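14/07/2025

Monday, and the Fetent phone came with the morning post. I have now read the launch page four times and believe less of it each time.

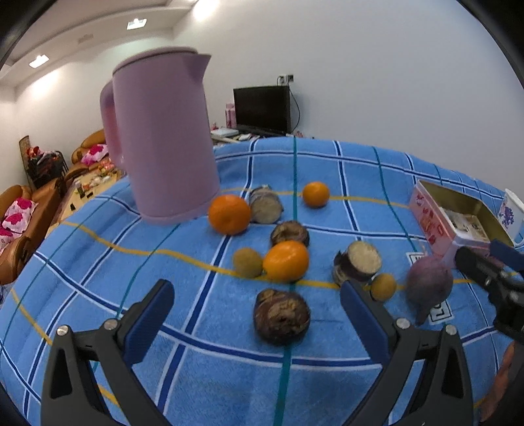

My sister thinks I should just enjoy it, that a phone is a phone, and that if I distrust the makers this much I ought to go back to a landline and stop reading the specs out to her over breakfast. She also wants to know why I paid for the 256 version when I never keep more than a handful of photos. Fair question. I paid for it because the smaller one was out of stock at Tasum, and I suspect it was always going to be out of stock at Tasum.

So, the phone. It is light. The back picks up fingerprints before you have finished taking it out of the sleeve. No charger in the box, which I knew, and no cable either, which I did not, because the store page showed a cable. I went back and checked and the cable has a little star next to it, and the star leads to a line in gray type saying "contents vary by region." Atstead is a region, apparently. Our old cable fits, but it charges at the slow speed, and the fast one is sold separately by Kuhlmann, whose name is all over the power page as the "charging partner." I would like to know what a charging partner does besides sell me a plug.

They say two days on one charge. I took it off the cable at breakfast and used it the way I use any phone, so messages, the bus times, one long call to the bank, some radio. By supper it was down to less than half. I suppose if I left it in a drawer it might see Wednesday.

The camera gets 200 megapixels on the poster. In the settings you find that it shoots at a much lower number unless you dig through two menus and turn the big one on, and then it tells you night mode is switched off. I took the same shot of the street both ways and held them side by side. My sister picked the lower one as the better picture. I couldn't see a difference and said so.

Setup took most of the hour before lunch. I said no to the Fetent account, no to the Fetent wallet, no to "tips and offers," and then found a Fetent game store sitting on the second page anyway. It can be turned off. It can't be removed. The old phone did the same thing back in May after an update, so I can't claim to be shocked.

Store page has 3,426 reviews for a model that went on sale last week. I read down a good way and a lot of them say "arrived quickly, have not opened yet, five stars." One person complained that the speaker rattles on loud calls. Tried that with the radio turned all the way up and there is a slight buzz at the bottom edge. Might be the case. Will try it tomorrow with the case off.

Keeping the old one charged on the shelf until the return window closes. Receipt is in the blue folder with the boiler papers.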